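3. Setting up the sorting table

Wipe the tabletop down first. Bins go along the wall side by side, yellow on the left, red next to it, cream tray on the right. Keep them snug, no gaps.

3.1 Jars go in the red bin, standing up, lids on tight. Pink lid at the back, blue lid in front. Dont lay them down, the lids can leak.

Note: red is the deep one. Tall stuff always goes there, never in the tray.
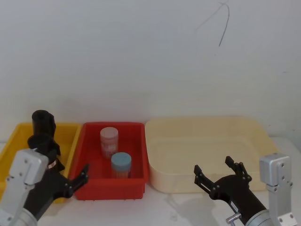 3.2 Leave the cream tray empty until you start. Tip out one jar at a time, sort, refill, lid back on.

3.3 Odd bits to the yellow bin. Empty it when you finish, not the next morning.

CAUTION: no pens near the wall please. Marker does not come off that paint, we tried.

Max 2 jars in the red bin. More than that and they knock togther when you lift it.

Spare lids: shelf 7, ask Virgil.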